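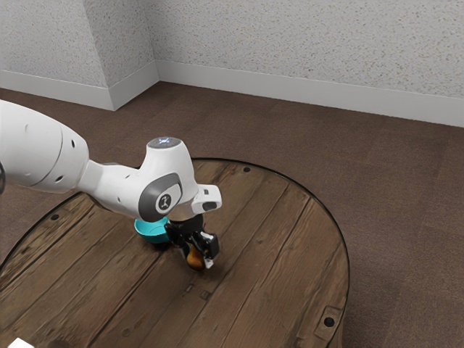 # Let the Opening Band Play Longer

I have been going to small shows for most of my adult life, and I'd like to put in a good word for the people who go on first. You know the ones. They get a half-lit stage, a drum kit squeezed in front of somebody else's drum kit, and just enough time to play five songs if they don't talk between them.

Last May I drove over to Flallstead to see Strobel, a band I have loved since their second record (the one with all the organ on it, which I will defend to anybody). I got there early because I always get there early, and so I caught Vellance, who I'd never heard of. There were three of them, playing slow, sad, pretty songs that took their time getting anywhere. By the fourth one the whole front of the room had gone quiet. Then somebody at the side of the stage made the wrap-it-up sign, and they did one more and that was that.

Strobel were wonderful, I should say. They also played for a very long time, and there was a stretch in the middle, during the newer material, when I caught myself humming a Vellance tune under my breath. I would have happily traded a couple of those songs for ten more minutes of the band before.

I understand why it works this way. The name on the poster sells the tickets, the room has to close at a certain hour, and the crew would like to get home to bed. But a short set is hard on certain kinds of music. A loud, fast punk band can win you over in fifteen minutes flat, bless them. A band that builds slowly needs room, and we keep handing those bands a slot made for somebody else and then deciding they were a bit dull.

The Prukenitz, my favorite room back home, does it differently on Sunday nights. Both bands get the same amount of time, and the doors open early enough to make it work. I have bought more records off the folding table there than anywhere else, nearly all of them by whoever played first, and I've dragged plenty of friends along who now do the same.

So if you book shows, please think about giving that first band another two songs. And if you buy the tickets, come early, and leave your conversation out at the bar until they're done!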